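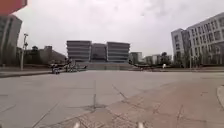
The plaza at Modcombe, looking toward the twin office blocks and the steps that run in front of them.

The paving at Modcombe covers so much ground that people who work there talk about crossing it the way other people talk about their commute. Nassoro Kashindye, who has had a desk in one of the two concrete blocks for six years, keeps a second pair of shoes under it. In January he walks close to the buildings to stay out of the wind. In July he does the same thing to stay out of the sun.

"You learn the edges," he said. "The middle is for visitors."

The plaza was laid out as the front yard of a government center. The plan called for two matching blocks with a darker section set back between them, all of it raised on a wide, low flight of steps. The blocks have the long bands of concrete and window that were popular with public clients at the time. Nothing was meant to stand in front of them. The architects' report, a typed document of 392 pages kept in the Trullanham library, spends a full chapter on the paving and one paragraph on where a person might sit.

Živko Stojanović has read the whole thing twice. He is a landscape architect with the Szabó office, which was hired last year to study the plaza and suggest repairs. His first task was to walk it with a can of marking paint and circle every slab that rocked underfoot. He stopped after 100 and told the city it could assume the rest.

The slabs sit on a bed of sand over an old drainage layer, and the drainage layer has clogged. Water stays under the paving, freezes in winter and lifts the corners. Replacing the broken pieces without fixing the drains would buy a few years. Stojanović wants to take up the worst section, near the steps, and rebuild it from the bottom.

He does not want to fill the place with planters. Trees line the walk below the tall, pale building to one side, and there are more near the low buildings beyond it. He would extend that row and leave the center open. The steps would get handrails and a few stretches of seating at the ends.

Kashindye went to the public meeting in December, where more than 38 people signed up to speak. Several asked for a market. One woman asked for a skating rink. A man from the Drolisine neighborhood, who had proposed to his wife on the steps, asked that the steps be left alone.

The city has money for the drains and the first section of paving. The seating is still waiting on a second round of bids, and the handrails have been ordered in plain steel.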